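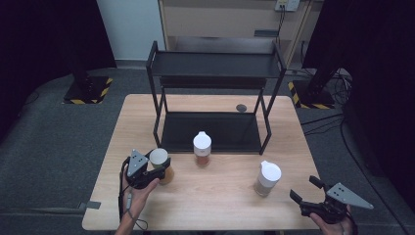
Three lidded containers and a black two-tier rack on a light wood tabletop.

How to practice a slow cello piece when time is short

If you've signed up for the June recital at Bromangate, you may be feeling a bit rushed (I always am!), so let me share the routine I've used for years.

Start with 5 minutes of open strings, long bows, nothing fancy. Then take the first 4 bars and hum them before you play a note. Play them at half speed, listening for the shifts, and go on to the next 4 only when your hand feels easy.

Save the full run-through for the end, and play it once, mistakes and all. Do this for 14 days and keep a little notebook beside the stand, with a line or two for each day.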